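Cahier d'atelier, mai 2024
Enregistrement Keteda, suite

Repris les prises de guitare de Lizeth Alvarado là où on les avait laissées en mars. Deux titres à finir : « Jundcombe » et la ballade qui n'a toujours pas de nom. Tempo de « Jundcombe » fixé à 102, le clic à 104 la faisait courir dans le pont.

Cordes neuves posées la veille au soir, bronze, tirant léger. Encore un peu trop brillantes sur les deux premières prises, mieux ensuite. Capo en 2. La corde de si monte dès qu'on serre le capo, accorder après l'avoir posé.

Placement : couple ORTF devant la douzième frette, un troisième micro côté épaule droite. Le troisième sert peu. Je l'ai gardé dans la session, piste coupée. Filtre coupe-bas sur les trois.

10 prises du couplet. La 4 et la 7 sont bonnes. Dans la 7, la chaise craque avant le refrain, on peut coller la fin de la 4 à cet endroit, j'ai essayé et le raccord ne s'entend pas au casque. À vérifier sur les enceintes.

Bosse gênante dans le bas-médium. J'ai cherché un moment avant de tomber sur 388 Hz, coupe étroite de 3 dB, la guitare respire mieux. Rien touché au-dessus de 2 000 Hz, Lizeth aime le bruit des doigts et moi aussi.

Voix témoin faite dans la foulée, assise, guitare en main. Elle est plus juste que la voix posée en mars et surtout plus calme. Je propose de la garder comme voix définitive malgré la repisse. Gunvor Torvik n'est pas d'accord, elle entend trop de guitare dans le micro chant. Écoute à trois avant de trancher.
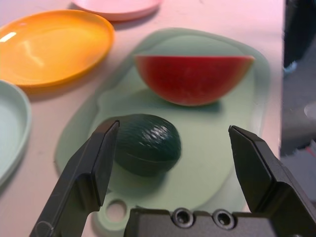 Pour la ballade, rien d'arrêté. Lizeth hésite entre l'accordage standard et le ré ouvert. En ré ouvert la basse tient toute seule et on pourrait se passer du violoncelle, mais la mélodie du refrain tombe mal sous les doigts. Maquette des deux versions exportée dans le dossier Flistix, sans traitement.

À faire :
- racheter un jeu de cordes
- resserrer le pied de micro gauche, il descend
- envoyer la prise 7 montée à Rungrueang pour le mixage d'essai
- demander à Gunvor ses notes sur le pont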